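Marta | bin picking y otras penas
hilo, 1/25/19

Va hilo sobre lo que hemos aprendido (a golpes) programando el vaciado de cajas con el KUKA. Escribo rápido que tengo reunión. Es todo software, de mecánica que hable Gerrit

1/ Contexto mínimo. Caja de chapa, bloques alargados tirados de cualquier manera, un brazo, una cámara fija. Sacar uno, dejarlo, volver. Suena a ejercicio de primero. Llevamos desde septiembre

2/ La pila: percepción en Python, planificador en C++, y un puente hacia el controlador del robot que escribió Issa Tannous en dos tardes y que nadie se atreve a tocar. Al puente lo llamamos Skollik. No preguntéis

3/ Primera lección y la más cara: la calibración mano-ojo caduca. La hicimos una vez, quedó preciosa, nos olvidamos. Tres semanas después los agarres iban desplazados y estuvimos dos días buscando el bug en la segmentación. No había bug. Alguien había apretado un tornillo del soporte de la cámara

4/ Ahora hay un script que comprueba la calibración al arrancar. Si el error de reproyección pasa del umbral, no arranca. Punto. Femke quería un warning. Los warnings no los lee nadie, lo siento Femke

5/ Segunda: chapa brillante + sensor de profundidad = agujeros. El fondo metálico nos devuelve basura, y encima basura con pinta de superficie. Rellenar los huecos por interpolación es PEOR, te inventas geometría y el planificador se la cree

6/ Lo que hacemos: modelo de la caja metido a mano, alineado con las cuatro esquinas, y todo lo que cae fuera del modelo se tira. Lo que queda dentro y no tiene profundidad se marca como desconocido. Desconocido cuenta como obstáculo para el brazo, pero no para la punta del dedo. Esa última frase nos costó un mes

7/ Me preguntan por la red. Segmentación de instancias normalita, 1901 imágenes etiquetadas, la mitad las etiquetó Jeanine Smits con una paciencia que no le voy a poder devolver. El resto sintéticas no, que lo probamos y los reflejos no se parecían en nada. Las reales también son nuestras, hechas en la misma caja

8/ El fallo típico: dos bloques del mismo color pegados y paralelos. La red ve uno, gordo. El planificador calcula el centro, el centro cae justo en la junta y el agarre sale fatal. Lo arreglamos fuera de la red: si el ancho de la máscara no cuadra con el de la pieza, se parte en dos por el eje largo y se vuelve a puntuar. Feo. Funciona

9/ Planificación. Muestreamos 229 candidatos de agarre por ciclo (el número salió de un barrido, no le busquéis simbolismo) y se filtran en este orden:
cinemática inversa
colisión pinza–caja
colisión brazo–caja
puntuación del agarre

10/ El orden importa un montón. Antes puntuábamos primero y comprobábamos colisiones después, y el ciclo se iba casi entero en puntuar cosas inalcanzables. Cambiar cuatro líneas de sitio. Cuatro

11/ Las paredes inclinadas. Un bloque apoyado contra la pared te pide una orientación de muñeca que mete el antebrazo donde no debe. Solución elegante: ninguna. Solución real: si lo de la pared no tiene agarre limpio, se saca antes otra pieza y se vuelve a mirar. Muchas veces la siguiente foto ya da otra cosa

12/ Y los cables, ay. El modelo de colisión del fabricante es un brazo desnudo. El brazo de verdad lleva cables y mangueras por fuera y en la muñeca sobresalen bastante. Al principio el planificador no sabía que existían 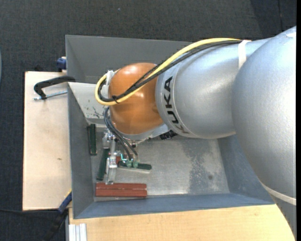
13/ Floor Van Damme metió unas cápsulas gordas alrededor de la muñeca en el URDF y un límite extra en el último eje. Perdemos alcanze en las esquinas, sí. A cambio no hemos vuelto a parar una tarde por un enganchón — firmo ahora mismo

14/ Sobre el control: bajada rápida hasta 40 mm por encima del objetivo, luego despacio y mirando la fuerza. Si hay contacto antes de lo previsto, para, sube, foto nueva. Nada de reintentar en el mismo sitio. Lo de reintentar en el mismo sitio lo tuvimos y era como ver a una mosca contra un cristal

15/ Herramientas, que es lo que de verdad quería contar y se me va el hilo. Guardamos TODO de cada ciclo: imagen, nube, máscaras, candidatos, el elegido, los descartados y por qué se descartaron. El porqué es lo importante. Sin eso solo sabes que no ha cogido nada

16/ Encima de eso hay un visor, Drendwood, hecho por Gerrit Timmermans. Eliges un ciclo, mueves una barra y ves cada filtro tirando candidatos. Desde que existe discutimos la mitad. Antes cada uno tenía su teoría y la defendía a gritos

17/ Y con los ciclos guardados, tests de regresión. 100 ciclos elegidos a mano, los más raros. Cada cambio en el planificador pasa por ahí antes de tocar el robot. Ayer me tumbó un cambio mío que yo juraba que era inocente (era un signo)

18/ Cosas que siguen mal: el desenredo cuando las piezas están cruzadas, el arranque en frío del servidor de percepción, y la documentación del puente, que consiste en preguntarle a Issa

19/ ¿Se va a abrir el código? El visor seguramente sí, falta limpiar rutas absolutas y un par de comentarios que no deberían leer los de Virkitz. El planificador depende de más gente, no prometo nada

20/ Ah, y a quien preguntó por privado si valía con MoveIt tal cual: para empezar sí, nosotros empezamos así. Lo que cambiamos fue el muestreo y los filtros, lo de abajo sigue casi igual. No reescribáis lo de abajo. En serio

21/ Me voy a la reunión. Contesto luego, si alguien tiene un truco para profundidad sobre chapa que no sea pintarla de mate que me lo cuente, pintarla no me dejan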